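ok so I finally finished the big kaleidocycle and I have thoughts, mostly about glue. thread

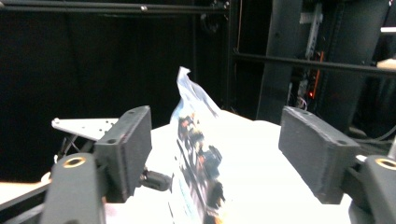 if you haven't met one, a kaleidocycle is a ring of paper tetrahedra joined along their edges, and you can keep turning it through its own middle forever. six tetrahedra is the usual number. you push the points in, a new set of faces comes up, and your tea goes cold

I've made heaps of the little ones out of printer paper. they're lovely for a day and then the hinges go furry and one splits while you're showing it to your aunty

so this time: proper card, 200 gsm, A3, from the art shop on Bühler Street. 5 sheets, and I wrecked one straight away by scoring on the wrong side of the line. still annoyed about it

the net I used is the Plavedico one (the free pdf, second version, the first has a glue tab missing on the bottom row and you will lose an evening to it). it's a slanted grid of triangles, four across, with tabs down one side and along the end

scoring! please score your card. I used to skip it and fold against a ruler and wonder why my points never met. I use a dead ballpoint now, lovely smooth line, doesn't cut the fibres like the craft knife did

the verticals fold one way and the diagonals fold the other. I pencil a tiny m or v beside each line because I cannot hold it in my head past the second row

then fold EVERY line both ways before any glue comes near it. back and forth, the lot. it looks like you've ruined it, all floppy and sad, and then it just sort of rolls up into the chain in your hands and it's the best bit of the whole job

ok glue. I tried the Fluverix gel one first as everyone in the paper group raves about it. beautiful on flat stuff. on the tabs it stayed slidey for ages and I had to sit there pinching a tetrahedron like I was taking its pulse

went back to plain PVA, put on with a bit of scrap card, wiped nearly all of it off again. grabs in a few seconds. for the very last join I did use double-sided tape, don't tell the paper group

the last join is where it all goes wrong btw. you've got a chain of six and you have to bring the end round and tuck the tabs into the open slot. if it won't reach, your folds are too shallow, go back and crease them harder. do not pull. I pulled once. rip purple one

colouring: do it flat, before you fold. each triangle shares a face with its neighbours across the join so if you want a pattern that matches up when you turn it, number the little one in pencil first and copy the numbers over to the big net. I did four colours of grey-green that looked completely different in the tin and pretty much the same on the card, so, yeah

someone asked how many turns before the hinges give out. I did a count while the footy was on and got to 859 before one edge started going pale. no tear! the printer paper ones never got anywhere near that

I put a strip of linen tape behind that hinge and it's a bit stiffer now on that side, you can feel a tiny clunk as it comes round. kind of like it

next up is a ring of eight, which is looser and flops about more, and leaves a proper hole in the middle. Adham Paper do a coloured-through card I want to try so the edges don't show white. it's 5 dollars a sheet so I'll be scoring on the correct side this time thanks

will post the numbered net tonight once I've redrawn it, my pencil one has glue all over row three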